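Why Did the Left Gripper Keep Letting Go?
Project report, Group 2
Silvia Matoušek, Clifford Lavoie, Christos Gkikas
Advisor: Poul Overgaard
February 25, 2018

1. What we were asked to find out

Our group took over the hand-held gripper setup from last year's students. Their report says the tracking is "reliable enough for tabletop work." We have some doubts about that sentence. It gives no failure count, and the only plot in it stops before the part of the session where we kept having trouble.

The fault goes like this. A person brings the two fingers together on a light object and lifts. The recorded position of the left gripper then jumps sideways, and when the recording is replayed on the arm, the arm opens early and drops the object. The person doing the demonstration never dropped anything. Only the replay did.

2. The explanation we were given

Ľubomír Bartoš, who wrote the replay code (he calls it Josex), told us it was lighting. Glare on the marker cubes, he said, and we should close the blinds. We closed the blinds. Out of 1,313 recorded lifts, 223 had the jump, and the share was nearly the same with the blinds open or closed. So we don't believe it was lighting, or at least we don't believe it was mostly lighting.

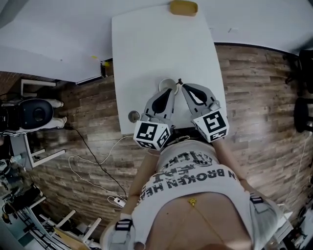 The second idea was that the two cubes get confused with each other when they are close together. This sounded better to us, and we wasted a lot of October on it. We printed new patterns and swapped the left and right cubes. If the markers were being mixed up, the swap should have changed which side failed. It didn't. The left side went on failing.

3. What we think is happening

The left stream arrives late. Clifford compared the time stamps and found that in the bad lifts the left data lagged the right by 2 frames or more. The replay code fills the gap by guessing, and the guess is bad when the hand is changing direction.

We can't say why the left stream is late. It could be the cable or the way the log is written. Changing the cable helped for one afternoon and then the jumps came back, which proves very little.

4. Safety

The arm opening early over a cup is a nuisance. Over something heavy it would be worse, and the current code gives no warning at all. We asked for replay to stop whenever the streams disagree. Ľubomír thinks this would stop it too often. Maybe so, but we would like to see his numbers. Until then we stand behind the tape line during replay and keep one person at the stop button.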